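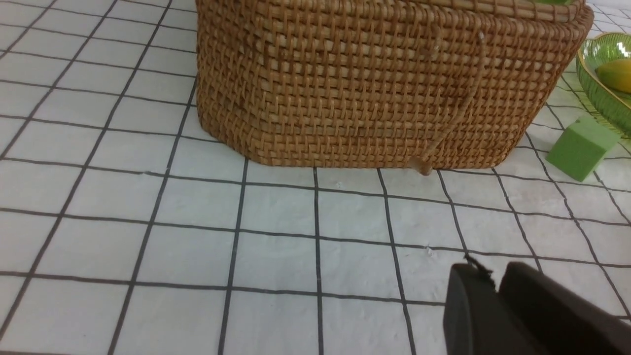

Según Driss Abdel Rahman, el pan de ayer es un invento de los panaderos para que nos sintamos culpables. Khadija Kabbaj escucha la teoría con la paciencia de quien lleva 18 años detrás de un mostrador y la despacha en dos palabras: "Qué disparate".

Su panadería, Landach, abre a las siete y a las siete y cinco ya hay discusión. "La gente viene a por una barra y a explicarme cómo se hace", cuenta. El asunto de esta temporada es la masa madre, que media clientela cultiva en la nevera y trata como a un pariente delicado. "Una señora me llamó en agosto, desde la playa, para saber si podía dejarla sola. A la masa. Por los hijos no preguntó."

Kabbaj no se ríe de ellos, o no delante. Ella misma tardó 13 meses en sacar un centeno que no sirviera para calzar mesas - los primeros se los comió su cuñada Radwa, "que todavía me lo recuerda en Navidad".

¿Y congelar? "Cortado en rebanadas, siempre. Quien congela la hogaza entera acaba con un serrucho."

Le pregunto por el pan de gasolinera, por provocar. Se limpia la harina de las manos, mira hacia el horno y tarda en contestar. "Tenía hambre", dice por fin. "Fueron 2 veces."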